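Category: Household textiles > Bedding

Bed sheet

A bed sheet is a flat or shaped piece of cloth laid over a mattress. The bottom sheet covers the mattress and is slept on. The top sheet, where one is used, lies between the sleeper and the blanket or comforter. Sheets are taken off and washed far more often than any other part of the bed apart from pillowcases, and most of what is written about them has to do with fit, fabric, and washing.

Contents
1 Types
2 Fabric
3 Size and fit
4 Wrinkling
5 Stains and washing
6 Making the bed
7 The Galtwood laundry records
8 Related articles

Types

A flat sheet is a plain rectangle of cloth, hemmed on all four sides. The hem at the head end is usually wider than the others and may be decorated. A flat sheet can be used above or below the sleeper. Used below, it is tucked under the mattress and held there by the mattress's own weight.

A fitted sheet has sewn corners and an elastic edge. The elastic may run all the way around or be limited to the corners. Fitted sheets are quicker to put on and harder to fold, and they wear out first at the corner seams.

A draw sheet is a narrow sheet laid across the middle of the bed, over the bottom sheet. It was once common in homes as well as hospitals, where it could be changed without stripping the whole bed. Many households now use a washable pad for the same purpose.

Some people use a loose cover in place of a proper sheet, laid over the bed and left to hang at the sides. A cover of this sort is often a little heavier than a sheet. It shifts when someone sits on the bed and has to be pulled straight again.

Fabric

Cotton is the most widely used fiber. Percale is a plain weave, crisp and fairly cool to the touch. Sateen has a smoother surface and more shine, and it snags more easily. Flannel is brushed to raise the surface and is used in cold weather. Linen is strong and dries quickly, but it is stiff when new and softens only after many washes.

Polyester is blended with cotton to cut down on wrinkles and drying time. A blend will pill sooner than an all-cotton sheet of similar quality, mostly in the area under the hips and shoulders. Jersey is a knit cloth, like that of a T-shirt, and stretches in use.

Thread count is the number of threads in a square inch of cloth, counted in both directions. A sheet marked 274 is a closely woven but ordinary sheet. Higher numbers are sometimes reached by counting each strand of a twisted yarn, so thread count is a poor guide when two brands are being compared. The length of the cotton fiber and the tightness of the weave have more effect on how long a sheet lasts.

White and off-white remain the most common colors. Off-white hides slight yellowing, and it goes with wood and with gray or beige upholstery. Undyed cloth also has a natural cream tone that may lighten with washing.

Size and fit

Sheets are sold by mattress size, but the depth of the mattress has to be checked separately. A fitted sheet made for a thin mattress will pull off the corners of a thick one. Deep-pocket sheets are made for thick mattresses and for mattresses with a topper.

For a flat bottom sheet, the usual rule is to add the depth of the mattress twice and then allow for the tuck. A mattress 12 inches deep with an 8-inch tuck on each side and no other allowance needs 40 inches beyond its own width. A sheet with only 32 inches to spare on the same mattress leaves a 4-inch tuck on each side, and this will work loose in a night or two.

The head of the bed is often the hardest part to fit. An upholstered headboard set close against the mattress leaves little room for the hands, and the sheet tends to bunch there. Pulling the bed a short way from the wall makes the work easier. Throws and blankets kept on a headboard are moved before the bed is stripped and put back last.
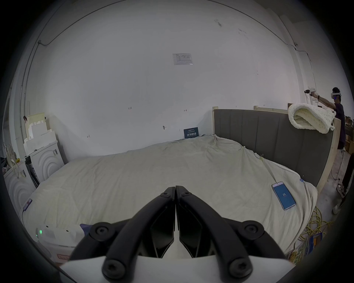 How far should a sheet hang down when it is not tucked in?

Far enough to cover the side of the mattress and stop short of the floor. On a low bed the bottom edge of the mattress is a good stopping point. Extra length drags, gets stepped on, and picks up dust, and it should be tucked under or folded back at the foot.

Wrinkling

Wrinkles form when the cloth dries while folded or pressed, and again when it is slept on. Cotton and linen wrinkle most. A sheet taken from the dryer while slightly damp and spread on the bed will lose many of its creases as it finishes drying. Pulling the corners in turn, each diagonally away from the center, removes more.

A tight bottom sheet wrinkles less than a loose one. Sheet fasteners and clips can be used to hold the cloth in place. They include elastic straps that run beneath the mattress, and small clips that grip the edge of the cloth. Metal clips should come off before washing, as they can mark the cloth and damage the drum.

Ironing is optional. Where it is done, the wide hem and the top third of the top sheet are ironed and the rest is left alone.

Stains and washing

Sheets in regular use are washed every week or every other week. Sweat, skin oil, and body lotion build up slowly and dull the cloth before any clear mark appears. Light colors show this first at the middle and the head end.

Spills are treated by type. Protein stains such as blood and milk are rinsed in cold water, as heat sets them. Greasy stains are worked with dish soap before the wash. Coffee, tea, and juice are blotted and then rinsed from the back of the cloth. Ink is dabbed with rubbing alcohol over a folded towel. A mark that has not been identified is best treated with cold water first.

Blotting is done with a clean cloth, pressed straight down. Rubbing spreads the spill and roughens the fibers. A white cloth is preferred, but any cloth that has been washed enough times to stop giving off dye will do. New dark blue and red cloths are the usual cause of a second stain on top of the first.
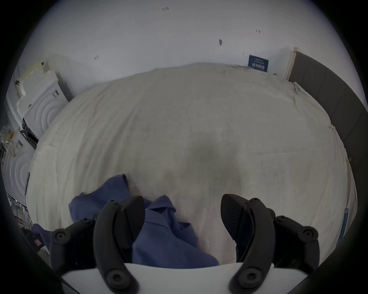
Liquid spreads outward through woven cloth and also soaks down, so the mattress below has to be checked whenever a spill is larger than a hand. The sheet is lifted, a dry towel is pressed on the mattress, and the bed is left open to the air until no dampness can be felt. Putting a fresh sheet on a damp mattress leads to a musty smell and sometimes to mildew. A waterproof protector under the sheet prevents most of this trouble.

Stained sheets should be looked over before they go in the dryer. If the mark is still there, the sheet is treated and washed again. Chlorine bleach is safe on most white cotton but weakens the cloth with repeated use, and it can turn some treated fabrics yellow. Oxygen bleach is slower and gentler. The care label, normally sewn into a side seam or corner, gives the highest safe temperature.

Making the bed

The bottom sheet goes on first, over the protector. With a flat sheet, the head end is tucked in, then the foot, then the corners, and the sides last. The folded corner known as a hospital corner is made by lifting the hanging edge onto the mattress to form a triangle, tucking in what remains below, and then bringing the triangle down and tucking it in as well.

The top sheet is laid with the finished side facing down, so that the good side shows when the hem is folded back over the blanket. The foot is tucked in and the sides may be left free.

Small items such as phones, glasses, and remote controls are often left on a bed and carried off with the sheets when it is stripped. Gathering the sheet from the edges toward the middle, and then feeling through the bundle, is a common way to find them.

The Galtwood laundry records

A small set of records on sheet wear was kept by Elfriede Hämmerli, linen supervisor at the Galtwood guesthouses. Her ledger lists 3,757 sheets withdrawn from use, with a short note on each. Torn or thinned cloth is the most common entry. Stains that would not wash out come second, followed by failed elastic.

Hämmerli also ran a small trial of two suppliers, Laltine and Saragih, using 49 sheets from each and starting in February. The Laltine sheets were a cotton and polyester blend and kept their shape better. The Saragih sheets, all cotton, pilled less and were preferred by the cleaning staff for the way they folded. The ledger does not say which was ordered afterward. A later hand has added the word "Jinska" beside several rows, probably the name of another supplier.

Related articles

Mattress protector
Pillowcase
Headboard
Hospital corner
Knitted throw
Removing stains from washable fabrics
Folding a fitted sheet

Contact the editors | Copyright and reuse | Back to top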